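Home > News > Food and Kitchen

Print this page | E-mail to a friend

Refill shop asks customers to weigh their jars at home

The refill shop Brilell has started a new service for customers who bring their own jars and tubs. From January they can weigh the empty container in their own kitchen, write the number on a paper label and go directly to the shelves with the rice, flour, lentils and spices. Until now every container had to be weighed at the counter before it could be filled, and on busy mornings the queue went back to the door.

The shop says that 847 customers are now registered for refills, and that many of them come with four or five containers at the same time. The weight of the empty container, which is called the tare, is taken away from the full weight when the customer pays. If the tare is written too low, the customer pays for the jar as well as for the food.

To make the start easier, Brilell has bought 200 small kitchen scales together with Florkus, the household goods store in the same street. They can be borrowed for 15 days without a deposit. Customers who own a digital scale already can of course use it, on the condition that it shows whole grams.

A short course is also offered. It is given by Skillwood, the evening school, in its teaching kitchen, and it takes one hour. The participants learn to set the scale to zero, to choose between grams and ounces, and to weigh a container with its lid. The last point is important, says the school, as a thick lid can weigh as much as a good spoon of coffee. The first course was full in two days and a second one is planned for the end of the month.

The shop gives some simple advice for weighing at home:

Put the scale on a hard and level table, not on a cloth.
Wait until the display shows zero before you put the container on it.
Keep the lid on, and place the container in the middle.
Write the number at once, with the unit.

The money for the project comes from the Rai fund for local shops, which has given 1,955 pounds. Most of it was spent on the scales - the rest goes to labels and pencils.

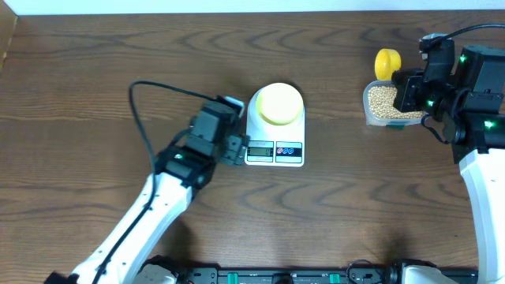 Does a container have to be weighed again each time it is refilled?

One weighing is enough as long as the container and its lid stay the same. If you change the lid, or if the label is no longer readable, weigh it again when it is clean and empty.

Labels are free at the counter of Brilell. Scales can be collected at Florkus until 5 pm.

Print this page | E-mail to a friend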